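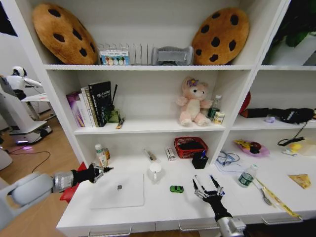
Zainab Isah told me fairly early on that a shelf is where a household puts the things it hasn't decided about yet, and I've been arguing with her ever since (mostly losing, I should say).

Figure 3. Open shelving with mixed contents: cookie cushions and a dish rack at the top, books and a plush bunny beneath.

4.2 Mixed shelves

I went into the Rornness interviews expecting people to sort by kind. Books with books, kitchen things in the kitchen, toys in a box somewhere. Some do! But the mixed shelf kept turning up, and Figure 3 is as good a case as any: a wire dish rack has ended up between two big cushions, and the bunny shares its shelf with books, a small brush and a can. I coded this one as "mixed, open", the same as 10 others in the set.

What I find lovely about shelves like this is how well people know them. When I asked Suleiman Edet to name what was on his own shelf at home with his back to it, he got nearly everything, and in order, left to right. Jiahui Ye did the same but went by size, big things first, and then got stuck on the small bottles. Small things lying flat at the front were forgotten most often, by roughly half of the people I spoke to.

I did try a stricter coding at first, with 5 categories for soft things alone, and gave it up in February. Garba Okeke and I couldn't agree on whether a cushion shaped like food was bedding or a toy. We left it as "soft, other", and the counts in Section 5 use that label throughout.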